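8 March 2019
By Halina Kaczorowski

The dig at Gruto ran for 4 weeks in January and turned up 226 pieces of pottery. All of it sits in a locked store in Vurkton. I think it should go back.
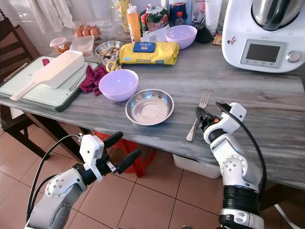
Local museums get turned down on the grounds that everyday wares don't draw visitors. I disagree. People know what a bowl is. Put an old one beside a shallow steel bowl and a fork like the ones on this table, and a child can see how a meal was eaten then and now. Gold needs a guard and a long label. Pottery needs a shelf.

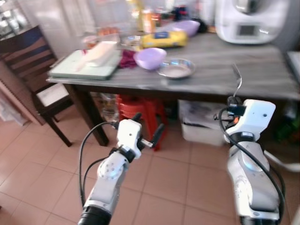

The shelf exists. Gruto's old schoolhouse has a dry room, and the town has 806 residents who have never seen what came out of their own field. A loan agreement would keep ownership with the state and still let the finds be seen. The store can keep the broken bits it wants for study.

Contact the editor | © 2019 | Back to top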